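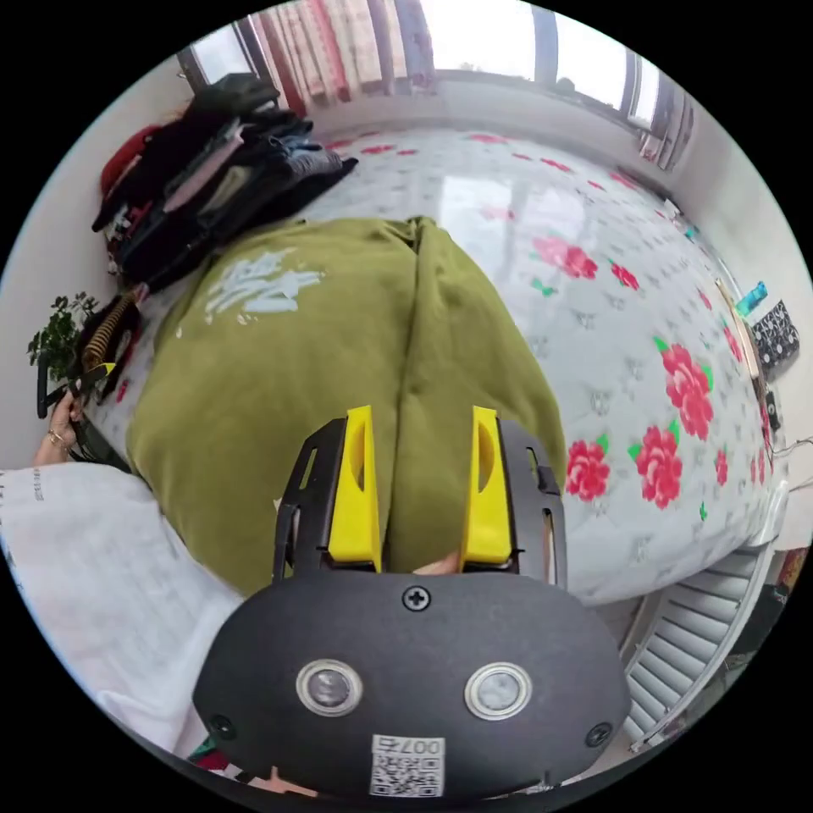
17.12.2018, Werkstattbuch Papierrestaurierung

Kleister, Charge 2. Charge 1 ruht seit November im Ausguss und dürfte dort inzwischen mehr Halt entwickelt haben als je auf Japanpapier. Weizenstärke von Morar, Verhältnis 1:5, über Nacht gequollen, dann 45 Minuten im Wasserbad. Ayuba rührt im Uhrzeigersinn und behauptet, das mache einen Unterschied. Ich habe gegen den Uhrzeigersinn weitergerührt, als er telefonieren war. Wird sich zeigen.

Durchs Sieb gestrichen, zweimal. Beim ersten Mal noch Klümpchen, beim zweiten Mal auch, aber kleinere. Abgefüllt ins hohe Glas, Datum drauf. Bitte nicht wieder in den Kühlschrank neben den Joghurt.

Kassenbuch Opoku: Blatt 17 macht weiter Ärger. Die Tinte (Eisengallus, was sonst) hat die Summenspalte durchgefressen, und zwar mit Sinn für Dramaturgie genau dort, wo der Übertrag stehen müsste. Lesbar ist noch 1,561 mit Komma, dahinter ein Loch. Ob Taler, Zentner oder ein frommer Wunsch gemeint war, darf das Archiv entscheiden. Rückseitig mit Remoistenable-Tissue gesichert, Gelatine, so wenig Feuchte wie möglich. Teststreifen mit Bathophenanthrolin am Rand oben links: rosa. Also freie Eisen(II)-Ionen, also Calciumphytat, also Bad, also erst nach Neujahr.

Nhyira fragt, ob man das Blatt nicht einfach trocken lassen und wegschauen könne. Fachlich gar nicht so abwegig, steht sinngemäß auch im Eltham-Gutachten, nur auf elf Seiten.
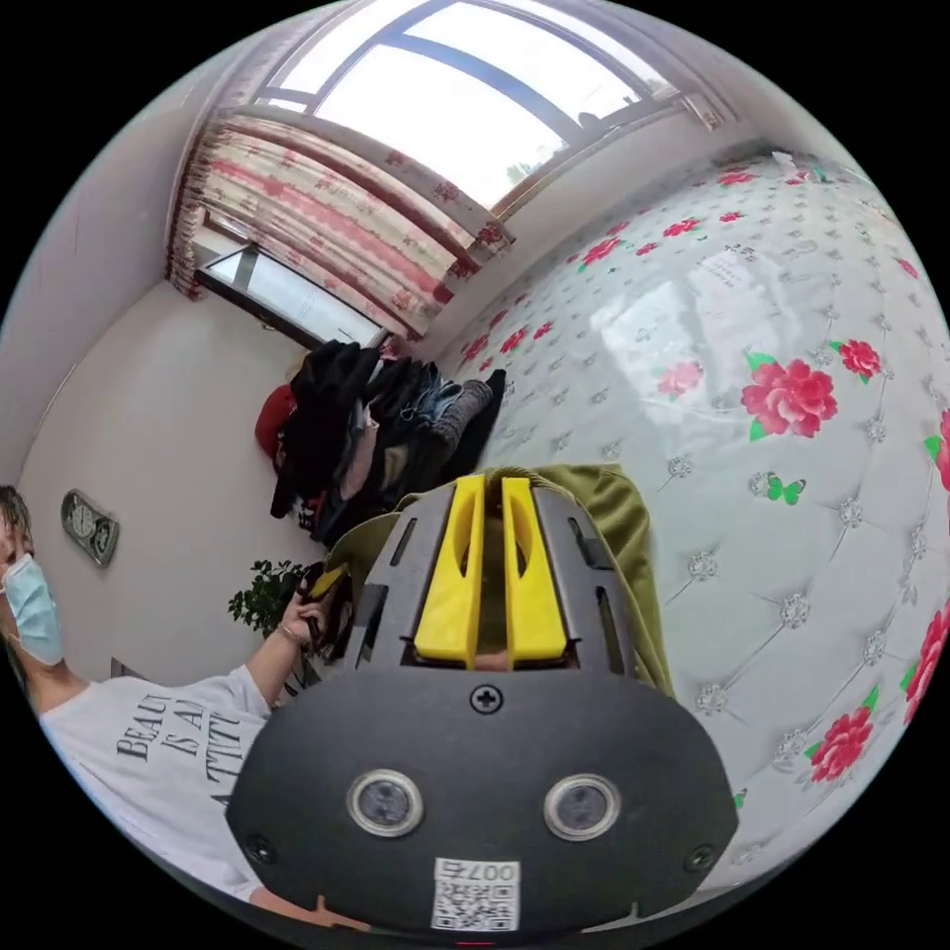
Die Presse: Spindel quietscht wieder. Neu gefettet, quietscht jetzt tiefer. Löschkartons gewechselt, die alten sind wellig und taugen nur noch als Unterlage zum Leimen. Wer die guten zum Kaffeefiltern zugeschnitten hat, möge sich melden oder wenigstens sagen, wie es geschmeckt hat.

Einband: Rücken abgelöst, darunter Makulatur, gedruckt, zwei Spalten, vermutlich Predigten. Nhyira hat einen halben Satz entziffert, in dem es um Geiz geht. In einem Kassenbuch als Rückenhinterklebung, man muss den Buchbinder mögen. Streifen bleiben zusammen in der Mappe, nicht einzeln ablegen, Reihenfolge mit Bleistift außen auf der Mappe.

Leder: Die Drusik-Probe passt im Farbton, solange man das Licht auslässt. Bei Tageslicht deutlich zu rot. Ayuba will mit Nussbeize nachhelfen, ich hätte lieber ein anderes Stück bestellt, aber Lieferzeit siehe letztes Mal. Kompromiss: Er beizt ein Reststück, wir schauen nach den Feiertagen drauf und streiten dann erst.

Nachtrag: Kleister nach dem Abkühlen geprüft. Zieht gleichmäßig, keine Haut, riecht nach nichts. Ayuba schreibt das dem Uhrzeigersinn zu. Ich habe ihn gelassen.

Offen:
Phytatlösung ansetzen, pH vorher, nicht hinterher messen
Hollytex nachbestellen
Blatt 18 bis Lagenende auf Tintenfraß durchsehen
Schlüssel vom Planschrank, wer hat den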